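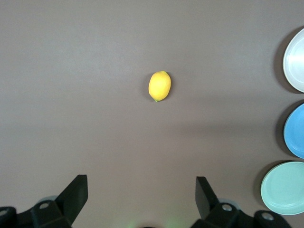 Ticket 681 - lemon marks on tabletop, break room, Mornwood building
2 min read

Opened by: Montserrat Gallegos
Priority: low (was medium)

Problem: pale rings on the gray-brown table after people cut lemons straight on it. Wiped down twice, still there. Matte finish so every dull spot shows when the light's low. Need it sorted before the October tasting, 25 people coming.

8:10 - Iraís here. Tried plain warm water and dish soap, soft cloth. Grease came off, rings didn't. Not surprised.

8:40 - Asked Norngate (they supplied the table) what the top is coated with. On hold forever. Guy said "should be fine with citrus". Not fine with citrus.

9:25 - Baking soda paste on one ring near the wall end, left it 10 min, rinsed. Ring fainter. Also made a slighty shiny patch from rubbing. STOP doing this, do not use the green scrubber either.

10:05 - Yasir suggested the Futov stone and surface cream. We have half a tube under the sink. Tested underside first, no color change. One thin coat on top, buffed off. Shiny patch evened out mostly. Ring only visible if you crouch.

11:30 - Montserrat: looks ok to me from standing. Can we not have this again tho. Whole lemons on the table are no problem, it's the juice. Cut on a board or at least on a plate, we own plates. Blue, green, whatever, any of them.

11:45 - Quote from Norngate for refinishing the top: 600. No thanks. New cutting board, 80 for the nice one, way less for the thin ones. Ordered a thin one.

1:15 - Board arrived, next to the sink. Jagadeesh put a note on the cabinet door. If you spill juice wipe it right then, dont leave it over lunch.

Still open: one ring by the window side, haven't treated it, out of cream. Iraís getting more.

Status: pending
3 comments · 0 shares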